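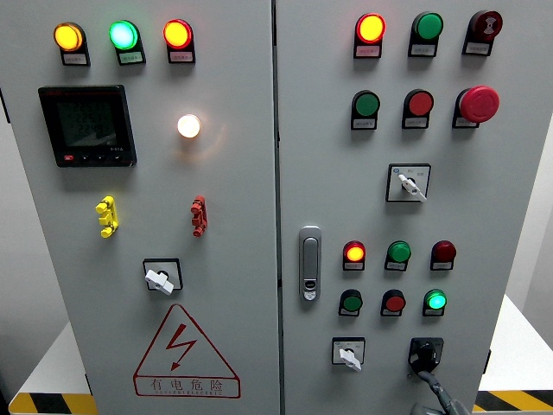 Phase indicator lamps are small lights fitted to the front of an electrical switchboard to show that voltage is present on each phase of a three-phase supply. They are among the oldest panel accessories still in regular use, and they are often credited with more than they can do. A typical set is a row of three, as with the amber, green and red-orange lamps glowing over a power meter on a gray-white cabinet door. The usual reading of such a row is that all three phases are healthy. Strictly, a lit lamp shows only that enough voltage reaches it to make it glow.

Limits

A lamp gives no useful measure of how high the voltage is. Modern LED types hold much the same brightness over a wide range, so a sagging phase can look normal. Older filament lamps dimmed as the voltage fell, but few people could judge the difference by eye. Phase order cannot be read from a plain set of lamps either, and two swapped phases will light them just as well.

A dark lamp is no better as evidence. The phase may be dead, or the lamp, its fuse or its wiring may have failed. For this reason most safe-work rules do not accept an unlit lamp as proof that a circuit is dead, and call for a test with a proper instrument.

Colors

Lamp colors are sometimes described as universal, a claim that does not survive a look at panels from different countries. Red, yellow and blue were long common in Britain and India, while other regions used other sets. Confusion is worse where red also means a fault or a closed breaker on the same door.

Remholm survey

A survey of 136 switchboards in the Gruteldale district, published by the Remholm testing office on 17 November 2019, found 9 boards with at least one failed phase lamp and 2 with lamps wired to the wrong phase. The figures are often repeated in sales literature for panel meters. The survey did not record the age of the lamps, and it covered a single district, so its wider value is doubtful.

See also: Panel meter; Phase sequence; Voltage detector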